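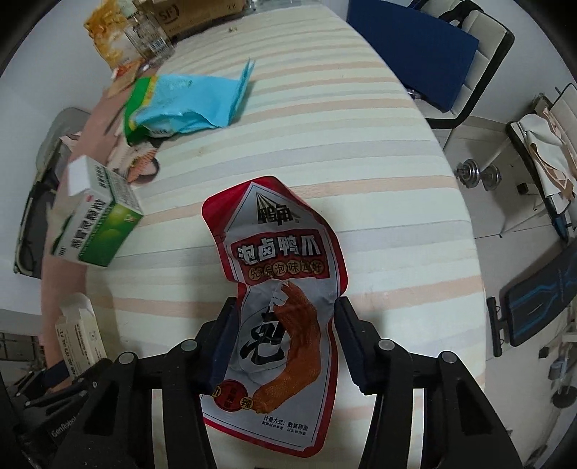

Snack table for the reading club – how to sort the small bags?

Forum: Home and Hosting > Parties and Tables
Started 2021-08-29

mondal_tea
Hello all. I prepare a snack table for our reading club and I would like your advice. The table is long and has a light tablecloth with stripes, mint color with peach and gray. I have many packages and boxes to put on it. Among them are the small pouches of duck feet which say 泡卤鸭爪 on the front, red border, with a big duck foot printed on it. We are 55 people this time, and usually we were much fewer, so my old way (everything in one big bowl) will not work.

My question is simple. Do I sort by taste or by type? My sister says sweet on one end and spicy on the other end. I think meat snacks should stay together even if some are spicy and some are not.

vito_kitchen
By taste, always. People come to the table with a wish for something sweet or something salty. They don't think "today I want meat in a bag."

brivamton55
I disagree with Vito. I did it by taste in May and it was a mess. Where do you put a sweet and spicy nut? Three people asked me the same thing in the first minutes. By type is easier for the person who fills up the table again, and that person is you.

vito_kitchen
Then you put the nut in the middle. It is a table, it has a middle.

brivamton55
My middle was already full with the cups.

slowspoon
What does the writing on the pouch mean? I can't read Chinese and I would like to know before I recommend a place for it.

mondal_tea
@slowspoon The big name is marinated and pickled duck feet. The line under it says first braised, then pickled, the taste is good. There is also 辣 in a small gold circle, so spicy. Near the bottom is written 散装称重, it means they are sold loose, by weight. I bought mine at the Zendton market, where you fill the bag yourself and they weigh it at the end.

slowspoon
Thank you, that is very clear. Then I would keep them away from the children's side, and put a small card with the name in English. Duck feet are a surprise for some guests – a good one for me, but my husband would want to know before he opens it.

zendton_anna
Please put also a bowl for the bones! And wet wipes. I love these but the fingers get oily, and with a light tablecloth you will be sorry. I once tried to wash chili oil out of a pale cloth and after 4 washes I could still see it.

vito_kitchen
Dish soap before the wash, not after. Leave it for one night. But I agree about the bowl.

mondal_tea
The bone bowl I had forgotten completely, thank you. I have 3 metal bowls from my mother, one can go next to the duck feet.

brivamton55
Do you open the pouches before, or do guests open them? I would leave them closed. What is not eaten goes back in the cupboard.

mondal_tea
Closed. My sister wanted to cut them all open and arrange on a plate, but then the whole room smells like pickle and we still have to discuss the book.

slowspoon
Which book?

mondal_tea
A long one about a family on a ship. Half of the people did not finish it, so the snacks are important.

zendton_anna
So what did you decide, type or taste?

mondal_tea
By type, but inside each type the spicy ones at the right side. My sister accepts it if she can write the cards.

vito_kitchen
So by taste, a little bit. Good.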